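Unit 2: Coercive Control and Isolation

Coercive control is a pattern of conduct by which one person limits the freedom of another. A single incident may appear minor when it is reported. The pattern becomes clear when incidents are recorded over time, and students should read the Wiston case notes with this in mind before the seminar.

Isolation often begins gradually. Contact with friends is criticized, calls are monitored, and visits to relatives become a source of conflict. Control of money frequently follows. A person may be required to account for every purchase or may be prevented from holding a job.

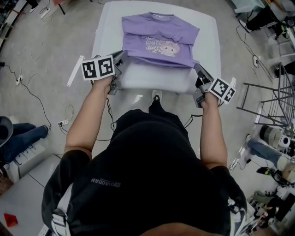 Practitioners should interview the affected person alone. Questions should be open and asked without judgment. An interpreter must never be a family member or a partner. Where there is an immediate risk of harm, the safety plan takes priority over the full assessment.

Required reading: Natberg reader, chapter 8. The Drurnport referral form will be discussed in class in February.

Written assignment: Identify two forms of isolation in the Wiston notes and explain how each affected the person's access to help. The assignment is marked out of 100. Submit a printed copy to the Symonenko Building office.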